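Amateur ball: is a pickup pitcher allowed in the elimination bracket?

Hastora

Our town team lost its second game of the regional but we're still alive in the elimination bracket. Our starter threw nine innings and his arm is done until next weekend. A team we beat earlier, Bistside, is out now and one of their pitchers says he'd throw for us. Can we add him at this point? Our manager says yes, the guy who keeps our book says the deadline has passed. We have 14 on the roster right now.

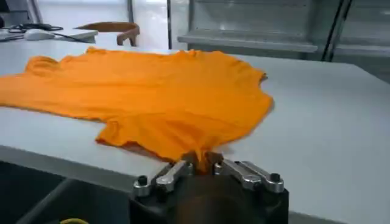
The other thing is uniforms. If he can play, he needs one, and we have no spare jersey in his size. Our rule sheet says "matching tops with a number" and nothing more. Would an orange T-shirt with short sleeves be all right if we put a number on the back? Our jerseys are orange too, a bit darker. First pitch is at 11 in the morning, so I can't wait long on this.

Protard

It depends on your region. In ours you can draft up to 3 players from eliminated teams, but only after you win the region and move on to state. During the regional itself you go with the roster you turned in. Drafted players also have to come from your own region.

Call the tournament director tonight. Don't go by what another manager tells you. If you use an ineligible player and the other side protests, you forfeit the game, and in the elimination bracket that ends your season.

On the shirt, our umpires look at two things:

1. Color. It should be close to the rest of the team. A small difference in shade has never been a problem for us.
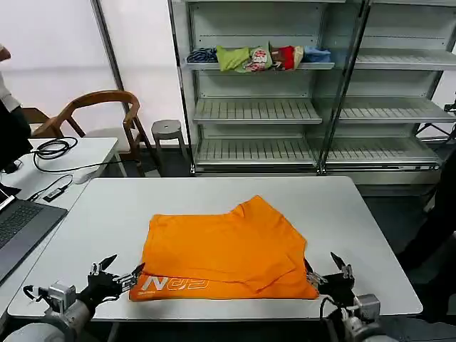 2. Number. It goes on the back, large enough to read from the press box, and no two players can have the same one. Tape is fine for one game.

Tshabalala

just play him, nobody checks. we did it for years

Comments

Protard: They check. We drew some 700 people to a final and the other bench had our roster in hand before the anthem.

Hastora: Got the director on the phone. Roster is frozen until state, so he can't pitch for us. Our shortstop is starting.

Bistside fan: There's a $100 protest fee in our league and teams still pay it. Good luck in the morning.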